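Nundness: a sorting project on lipsticks and how we keep them

Student project report, Design and Everyday Objects module
Project group: Yareli Espinoza, Reda El Fassi, Genivaldo Cordeiro

Why we chose this

Our module asked each group to pick one kind of small household object and find a better way of storing it. Most people went for cables or spice jars. We went for lipstick, and we're so glad we did! Yareli had been complaining since November that her make-up drawer was impossible, and when Reda looked into it he agreed that there was a proper design problem in there. The name Nundness came out of a typing mistake in our first shared notes and it stuck.

What makes lipstick interesting is that the product inside hardly varies in size, while the cases vary hugely. Some are round and roll off any flat surface. Some are square and stack nicely. Long ones won't stand up in anything made for short ones – and nearly all of them are dark and shiny, so from above you can't tell which is which.

How we worked

We collected lipsticks, glosses and pencils from friends on our corridor at Galtgate and kept a paper list of who had lent what. Then we tried 3 ways of grouping them: by colour of the case, by length, and by shape. Each round began with everything out on a flat surface, because tipping a bag straight into a tray taught us nothing.

The shape round was our favourite. A rectangular case, like the black one with the gold edges, stays exactly where you put it. A round tube lies at whatever angle it likes, and if the lettering ends up underneath you have to pick it up to find out what it is. We had never thought about that before, and after an afternoon of it we couldn't stop noticing it in shops.
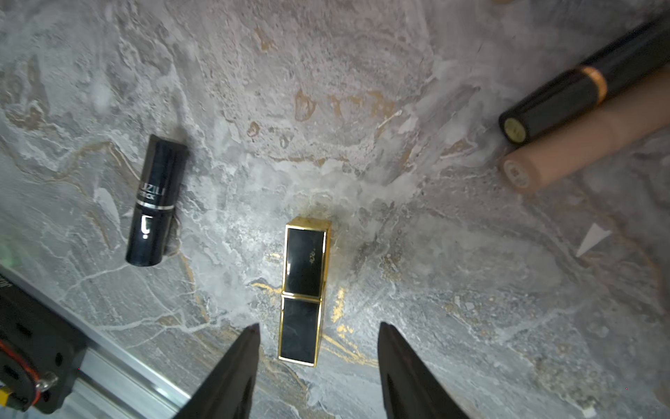 Said Berrada wrote under our first draft that we should leave shape alone and sort by how often each lipstick is used, as the one you wear every day ought to be nearest your hand whether it is square or round. Genivaldo Bezerra agreed with him and added that his sister keeps her favourites in a coat pocket and has no system whatsoever.

We took Said's point seriously and added it as a fourth round. It worked well for one owner, but it fell apart as soon as two people shared a drawer, so we kept shape as the main rule and put daily use second.

Trying out containers

For containers we had a budget of 80 pence per person (yes, really), which ruled out anything with fitted slots. We compared a shoebox lid, a mug and a plain plastic basin. The mug was good for pencils and hopeless for everything else. The basin surprised us: square and rectangular pieces lean together against the side and leave plenty of space, and you can lift the lot in one go. 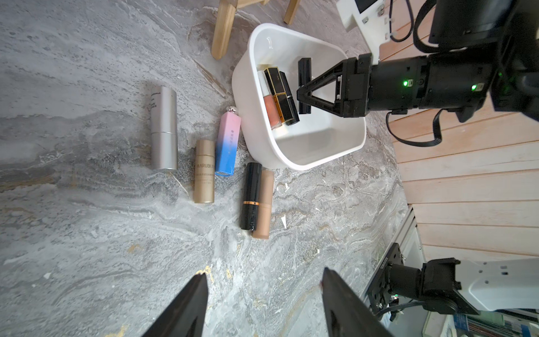 Fig. 2. Rectangular cases and a square gloss in the white basin, with tubes still on the floor to the left.

What we would change

The basin is too wide for a real drawer. Reda has drawn a narrower version with a raised strip down the middle, so that round tubes have something to rest against, and Genivaldo Cordeiro wants to cut one from card before we spend any money. We would also put a small colour dot on the end of each case, as plenty of the dark ones look alike from the top.

Everything on the list has gone back to its owner except one brown pencil, which Yareli is still asking about.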